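Brorier Home Repair Help > Small appliances > Drives and gearboxes

Clicking under load in planetary gearbox, Brallard pasta motor

Posted by Aranka Somogyi, November 2024
Viewed 1494 times

I have a Brallard clip-on motor for a manual pasta roller. The motor feeds a single planetary stage with plastic planet gears and a metal ring gear, and the output shaft drives the roller. The unit has had light use, mostly egg dough at the wider settings.

In October it started clicking once per turn of the output shaft. With no dough in the rollers it is nearly silent. With dough at setting 3 or tighter it clicks, and sometimes the output stalls for a moment while the motor keeps running.

Done so far:
Checked the roller by hand with the crank. It turns evenly, no tight spots.
Replaced the rubber feet and reseated the clip. No change.
Opened the outer shell but not the gearbox itself. There was some dried flour near the vent and I brushed it out.

I would like to know whether this can be fixed by cleaning and new grease, or whether a gear has to be replaced. Also, which grease is safe for plastic gears that run close to food? A replacement motor costs 2893 in my currency, which is more than I paid for the roller, so I would prefer to repair it.

grindstone_pete

Probably a stripped tooth. Mine did that on a blender and I just bought another one. Don't use cooking oil on it, it goes sticky.

hollis.k

A click once per output turn, only under load, points to one of three faults: damage at one spot on the ring gear, debris packed into a tooth root of the ring, or play in the carrier that lets the planets ride up. A broken tooth on a planet usually clicks more than once per output turn, as the planet turns on its own axis faster than the carrier does. The brief stall means teeth are skipping, so do not run it under load until it has been opened.

Cleaning fixes the debris case. It does not fix the other two, but you have to clean the parts anyway to tell which one you have.

Unplug the motor first. Then:

1. Remove the gearbox cover screws in a cross pattern, a quarter turn each to begin with. The cover is under slight pressure from the thrust washer, and the last screw can strip if it carries the whole load.

2. Lift the cover straight up. Look at its inner face before you put it down. The thrust washer often sticks there in the old grease and drops off later. Note which side faced the gears.

3. Mark one planet and the carrier post it sits on with a fine marker. Worn parts have bedded in together and should go back in the same positions.

4. Lift out the planets, then the carrier. Work on a dark, matte surface if your gears are light in color. Chipped teeth are much easier to see, and small washers do not slide on it.

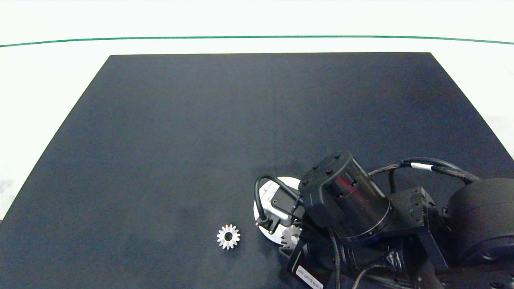
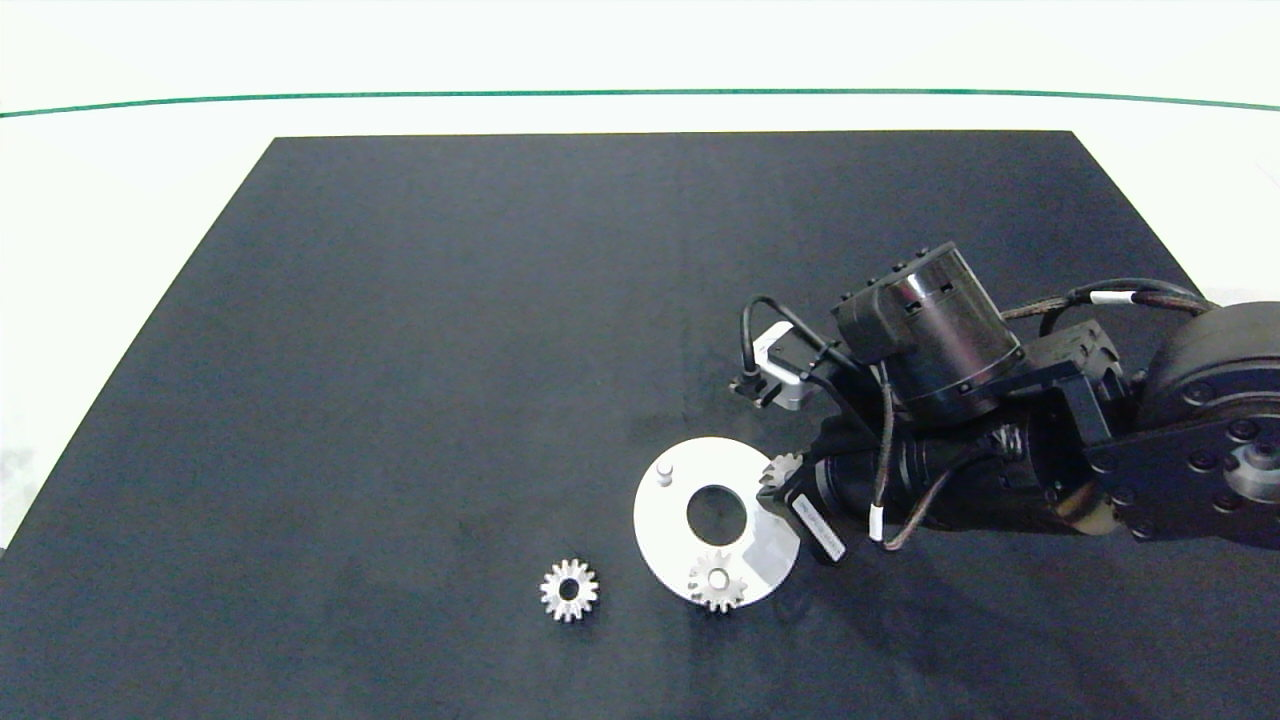 Carrier plate with one gear on its peg:
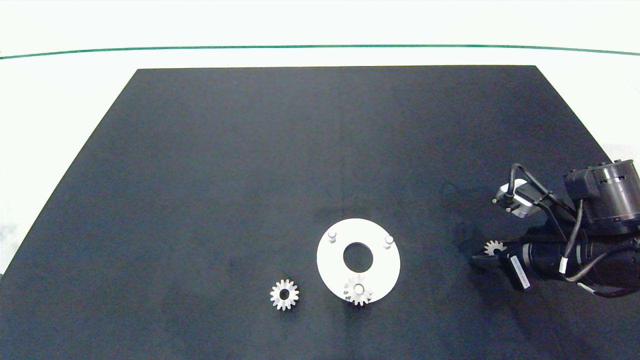 5. Wipe off the bulk of the grease with a paper towel, then wash the plastic parts in warm water with dish soap and an old toothbrush. Do not use acetone or brake cleaner. Some plastics craze on contact, and the cracks do not show until the gear is loaded again.

6. Clean the ring gear where it sits. Run a wooden toothpick down every tooth root. Flour mixed with grease sets very hard, and one packed root is enough to produce the symptom you describe.

7. Dry everything fully. Then slide each planet onto its post and rock it sideways. A slight tilt is normal. If one tilts clearly more than the others, the bore or the post is worn. Swap that planet to another post: if the tilt moves with the gear, replace the gear; if it stays, replace the carrier.

8. Check the tooth profile against the light. You are looking for teeth that have gone thin on one flank. Even wear on every tooth is acceptable. A single short tooth is not.

9. Grease lightly. A thin film on the flanks and a dab on each post will do. Filling the housing adds drag and pushes grease out past the shaft seal.

10. Refit the planets, thrust washer and cover. Turn the input by hand through several full output turns before you tighten the screws. If it binds, a planet is out of mesh. Do not pull it down with the screws.

Run it empty for 7 minutes, let it cool, then try a small piece of dough at the widest setting.

On grease: use a synthetic (PAO) or silicone grease that is stated to be plastic-safe and registered for incidental food contact. Petroleum greases can swell some plastics. I use the Rahimi white one in the 25 gram tube, and a tube lasts for years at this scale. Check the label for both statements, as not every food-grade grease is also rated for plastics.

If you do need a gear, measure the outside diameter, bore, face width and tooth count before ordering. Jindex lists planets by those four values. Replace all the planets together — a new one beside worn ones takes more than its share of the load.

Aranka Somogyi

Thank you. I got as far as step 6. There was a hard plug of flour in one root of the ring gear, close to the vent side. The planets look even and none of them tilts more than the rest. I have ordered grease and will reassemble when it arrives.

hollis.k

Sounds like the debris case. While you wait, put a scrap of fine mesh over the inside of the vent. Leave the slots open to air — the motor needs them.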